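Didunach Book Circle: Questions We Get Asked

Didunach is a mail-and-meet reading group for grown-ups who want to reread the books they loved as kids, and find out whether the books still love them back. Selma Kovačević answers the questions below. Complaints about the answers may also be sent to Selma, who will answer those too.

What sort of books do you read?

Anything first read between learning how and leaving school. Orphans, islands, ponies, boarding schools with terrible plumbing, teenagers who hear the dog die in chapter nineteen. We don't do picture books at meetings, as they're over before the kettle boils, but we have an annual exception in December.

Do I have to have read the book as a child?

No. Half the fun is having one person in the circle who meets the thing cold at fifty-three and asks why the parents are never home. We call these members "the unspoiled" and treat them gently until they say the horse was annoying. 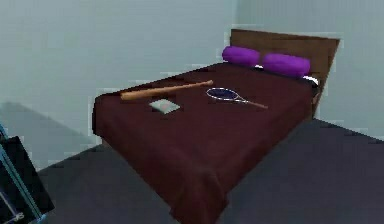

Where do people do their reading?

Wherever they did it the first time, if their knees allow. Several members swear a childhood favourite only works lying flat on your stomach, and one rereads up a tree. My own view is that two pillows and a dark blanket will do for any novel under 300 pages, although you may have to shift the bat and the racket before you can stretch out. For anything longer, please consider a chair. We are not as bendy as we were.

How long are the books?

Most can be finished in a weekend. The longest we've tackled was the Kaewsai omnibus, all seven otter novels in one volume, at 1,713 pages. It was chosen by vote. I have the list of who voted for it.

How does the borrowing box work?

We keep 60 titles in circulation. You can have 2 at a time for four weeks, and postage is on you in both directions. Please don't correct the spelling in the margins, even where you're right. Previous owners' names, gold stars and threats to younger siblings should be left exactly where they are, as these are often the best part.

What if I find the book hasn't aged well?

Then come and say so. Some of them have aged like milk. You're allowed to love a book and wince at it in the same breath, and most of our good evenings have had plenty of both. We ask only that you read to the end before you denounce it, and that you bring a page number.

Can I eat while reading a circle copy?

We'd prefer you didn't, though books with midnight feasts in them do make it difficult. Crumbs can be shaken out. Jam is forever. Our copy of The Lamps at Trustent has a thumbprint on page 88 that predates all of us, and we've decided to call it provenance.

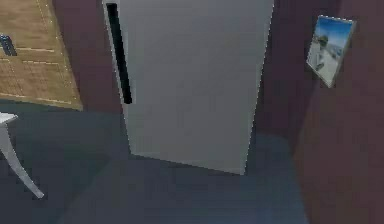
Can I bring my own kids?

Yes, from ten up, and be warned that they'll have opinions. Last year an eleven-year-old told us our favourite heroine was "a bit of a pushover" and the discussion never recovered. Younger ones are welcome at the December meeting, where everyone reads aloud and somebody always does voices.

I remember a book but not the title. Can you help?

This is most of our mail. Send us whatever you have: the colour of the cover, the name of the dog, the smell of the library. "It had a girl in it" has been tried and was not enough. We once tracked down Drarosik and the Winter Key from a single remembered sentence about turnips, and we've been insufferable ever since.

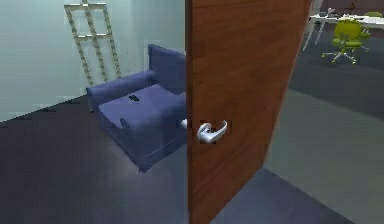

A door left ajar

Are there stupid reasons to drop a book?

Plenty, and we honour all of them. The print's too small. The hero has your ex-husband's name. It was read to you by a teacher who spat.

How many people come to a meeting?

We cap it at 12. Past that, people start putting their hands up and it feels like school, and only some of us liked school.

Are the endings ever as sad as I remember?

Sadder, as a rule. At nine you cried for the kid. At forty-five you cry for the mum as well, and you have to drive home afterwards. 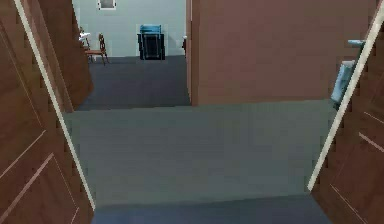
Bethel Adugna wrote in to disagree: the endings are happier than she remembered, she says, and she'd spent thirty years being cross with an author over a goose that turned out to be perfectly fine on the last page. She suspects she'd stopped reading early in protest. We've put the goose book back in the box, and she's first in line for it.

Page last updated May 20, 2026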